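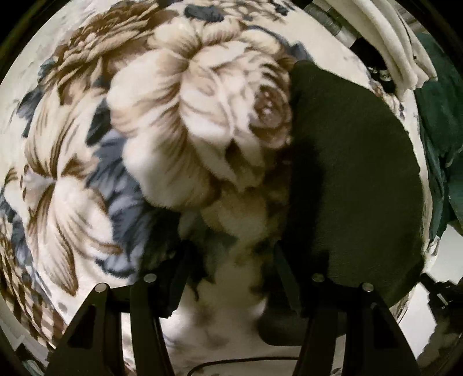
Every October I get the winter blankets out, and every October I wonder why on earth I own so many. The heating hasn't gone on yet (I'm holding out, you know me) but the evenings have got that nip to them, and on Sofa Night last week I found myself sitting under a bath towel. So up to the top of the wardrobe I went.

My favourite is the big flowery fleece. You'll have seen something like it at your nan's, or on a market stall in January with a queue in front of it. Great blowsy blooms in cream and brown, a bit of blue-grey leaf in between, and a pile so thick you lose your fingers in it. It matches absolutely nothing in my flat. I used to hide it when people came round and now I put it out on purpose!

I bought it at the Magaña shop in Brondon, back when they were still in the old arcade and everything was heaped in bins by the door. I'd gone in for pillowcases. I came out with no pillowcases and a blanket so big I had to carry it home on the bus in my arms like a sleeping child. It has lived in three flats since, and been a picnic rug once, which I don't recommend, as it picks up grass like you wouldn't believe.

A few of you wrote in after the last newsletter asking how to keep this sort of fleece soft, so let me tell you what I do, bearing in mind I learned most of it by getting it wrong.

Wash it on its own. I mean completely on its own, no sneaking in a pair of socks. Anything dark will shed on the cream bits, and anything with a zip will snag. Cool wash, slow spin, half the detergent you think you need. And no fabric softener! I know it feels backwards but it coats the fibres and you end up with a pile that lies flat and a bit greasy. I did that to a lovely plain blue one and it never came back.

Drying is where people come unstuck. Mine doesn't fit on the airer in one go, so I drape it over two doors and turn it every few hours, and yes, that means ducking under a curtain of wet roses to get to the loo. Keep it off the radiator. If you've a tumble dryer, no heat or the very lowest, and take it out while it still feels slightly damp. Then give it a really good shake out of the window and go over it with a soft clothes brush, all in one direction. The flowers plump up beautifully.

The other question was where to keep them all. I tried those bags you suck the air out of, and for duvets they're marvellous, but the fleece came out with creases like a road map and took days to recover. Now I roll it loosely and put it in an old cotton duvet cover. The Murnar Road launderette sells big zip-up cotton sacks too if you don't have a spare cover, and they've told me they'll wash anything up to king size while you wait.

Talking of too many blankets, the Rondach Centre has started its winter bedding collection and they'd like throws, fleeces and single duvets, clean and with no holes. Last winter they gave out 364 and ran short well before the end. They're hoping for 455 this time round. You can drop things at the side door any morning. I've put two by already, the tartan one and a green thing I've never really got on with. The flowery one is staying put. I had it on the pile for all of a minute and then I sat down on it with a cup of tea and that was that.

If you've got a blanket with a bit of history, write and tell me, I'd love to put some of your stories in the next one. The uglier the better! And if anyone has found a way of getting candle wax out of fleece without flattening it, please, please get in touch. I've tried the brown paper and the iron and I lost my nerve halfway. There's a spot near one corner the size of a penny and I've been folding it to the back ever since.

Next time: draught excluders, and whether it's worth stuffing your own with old tights (I have opinions).

Posted 2023-10-02
100 shares
Comments (14)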